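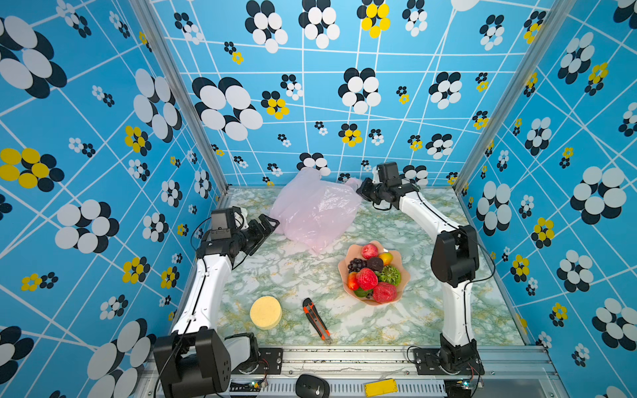

Why Patterns Repeat

Look at the wall in a kitchen, a hallway or a waiting room. If it has wallpaper on it, you can probably find the same flower, leaf or line more than once. Find one, then look for the next one just like it. The distance from the first to the second is called the repeat.

A pattern is something that follows a rule. The rule might be very short, such as "stripe, space, stripe, space." It might be longer, with birds and branches that take up a whole page before they start again. If you know the rule, you can say what comes next, even on a part of the wall you have not seen yet.

How wallpaper gets its pattern

Long ago, people painted walls by hand or hung cloth on them. Later, printers carved a picture into a block of wood, put color on the block and pressed it onto paper. Then they moved the block along and pressed again. Each press made the same picture. A design with four colors usually needed at least four blocks, one for each color, and every block had to land in the right place.

Today many wallpapers are printed with rollers. The picture goes all the way around the roller, and each full turn prints it once. When the roller starts its next turn, the picture starts again. So the size of the roller decides the size of the repeat. Other wallpapers are printed by machines that spray tiny drops of ink, a bit like the printer in a school office. These can make very long repeats.

Ntombi Msimang draws wallpaper for a small company called Rumwood. She starts with one square of paper. She draws in the middle first and leaves the edges blank. Then she cuts the square in half and swaps the two halves, so the blank edges are now in the middle. She fills in the gap, and then does the same thing the other way, top and bottom. When she is done, the square fits against copies of itself on every side. One of her designs, Ondusis, took 36 tries before she liked it.

Slides, flips and turns

There are a few ways to move a shape to make a pattern.

A slide moves the shape along without changing which way it faces. Mathematicians call this a translation.

A flip makes a mirror picture of the shape. This is called a reflection. Your left and right handprints are close to being flips of each other.

A turn spins the shape around a point. This is called a rotation. A pinwheel looks the same after a part turn.

There is also a slide and a flip done together — footprints in sand work this way. Left, right, left, right. This one is called a glide reflection.

Mathematicians have shown that if you sort flat repeating patterns by these moves, there are exactly 17 kinds. The pictures can be anything at all, but the rules behind them always belong to one of the 17.

Patterns that only look like patterns

Some things seem to repeat but do not. The lines in marble were made by minerals in the rock, and no two pieces match. Printed marble is different. If you look at a large enough piece, you may find the same line again.

Try it yourself

You need a square of thin cardboard, scissors, tape, a pencil and a big sheet of paper.

1. Cut a wavy piece out of the left side of the square, from the top corner to the bottom corner.
2. Slide the piece straight across to the right side and tape it there.
3. Trace around your new shape on the big sheet.
4. Move the shape over until it fits against the first one, and trace again.
5. Keep going until the paper is full, then color it in.

Words to know

Repeat: the distance before a pattern starts again.
Motif: one picture or shape used in a pattern.
Symmetry: when a shape looks the same after a flip or a turn.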